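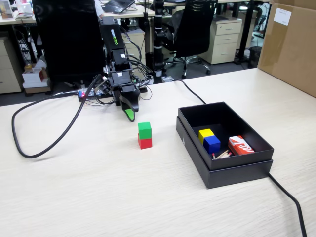

I met the owner of Clernetow at her shop in Plesau, and we got straight to blocks. She'd sold 50 sets since June! "People want plain colors," she told me. "Red, green, yellow, blue, done." She puts the lid under the box when it's open (I do that too, or I lose it). I asked if she still stacks cubes herself. "Every morning, with my coffee. My record is 21, and then the cat came in."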